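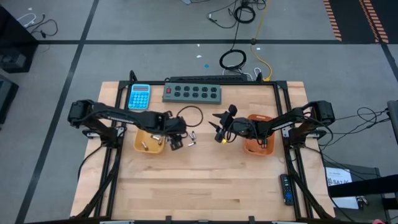 *Battery sorting, seen from the head camera. Yellow bowl left, orange bowl right.*

**Thread: is anyone really getting value out of 2,000 demos of one task?**

**kolen_bench** wrote:

Putting this up because I've been asked to sign off on more of the same and I'm not convinced. The task is small silver batteries into bowls, two arms, a person driving both. The plan says 453 episodes by January and then 2,000 in total. My worry is that every one of them has the same table, the same two colours of bowl and the same calculator sitting at the back. What does the policy learn, apart from where our calculator lives?

**dunleavy_r** wrote:

It learns to pick up batteries. You've got to start somewhere. We did a narrow set first at our place and widened it afterwards, and the widening went a lot faster because the base was decent.

**kolen_bench** wrote:

Decent by what measure? I keep reading "the base was decent" and never see the test. Did you move the table? Change the lighting? Swap the bowls over?

**dunleavy_r** wrote:

Swapped the bowls, yes. It got worse, then we added 45 episodes with them swapped and it recovered. I don't have a nice chart for you.

**Marwa Abdelaziz** wrote:

I'd worry less about the calculator and more about the side camera. Ours sees half the building. Look at how much of this is ceiling:
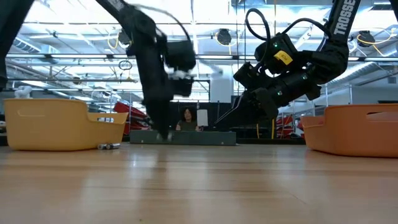
*Side view. Left arm mid-move, orange basket at the right edge.*

There's a woman sitting behind the table, red things in racks, ducts, coiled yellow cables. The battery on the table is a tiny part of it. If you train on that view at low resolution you're asking the network to care about a few pixels and ignore the rest. And the left arm is smeared, so whatever the fingers are doing at that moment, you're guessing.

**old_servo** wrote:

Blur is fine. Real arms blur. If you throw out every blurred image you end up with a model that has only ever seen arms standing still.

**Marwa Abdelaziz** wrote:

I didn't say throw it out. I said don't pretend you can label a grasp from it. Use the wrist views for that if you have them. And crop the ceiling, for goodness' sake.

**kolen_bench** wrote:

Cropping I can get agreed tomorrow. The count is the harder argument. The Korberg write-up that gets passed round our office says more is always better, and its only graph has no units on one axis.

**old_servo** wrote:

Ha. I've seen that graph. I still think you're being too hard on plain repetition though. Small shiny cylinders are horrid. They roll, they reflect, and they land at a different angle each time. Your background may be dull but the part that matters isn't.

**kolen_bench** wrote:

Fair, up to a point. The starting layout does differ between episodes. Some begin with a few spread out near the bowl, others with a heap in the middle.

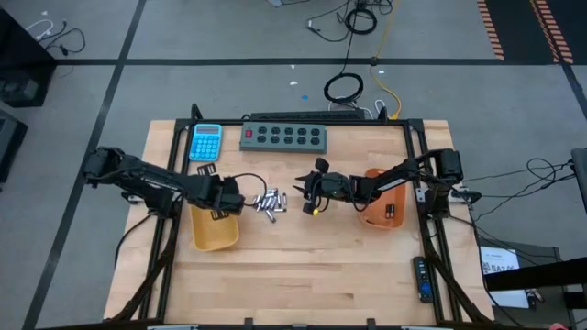
What I can't tell from the logs is how often we get each kind. The operators set the table however they like and we don't write it down. So I could have mostly heaps, or hardly any, and the total would look just as healthy on the progress sheet. I'd sooner have fewer episodes and a start-state column.

**dunleavy_r** wrote:

You could tag them afterwards from the first image of each episode. Boring job but it's an afternoon, maybe two.

**nonda_fan** wrote:

We use Nonda for tagging and it muddles a heap with a spread if cells are touching. Check by hand.

**Norbert Kollár** wrote:

Hold back a test set before anybody tags anything. Different bowls, different table, things at the back moved. Train on what you've got, then on half of it. If the two scores are close, you've got your argument for stopping. If they aren't, dunleavy_r is right and you carry on.

**kolen_bench** wrote:

Good, I'll do that. Still expecting them to be close.

**dunleavy_r** wrote:

And I'm expecting them not to be. Post the numbers either way, please, including the ones that make you look silly.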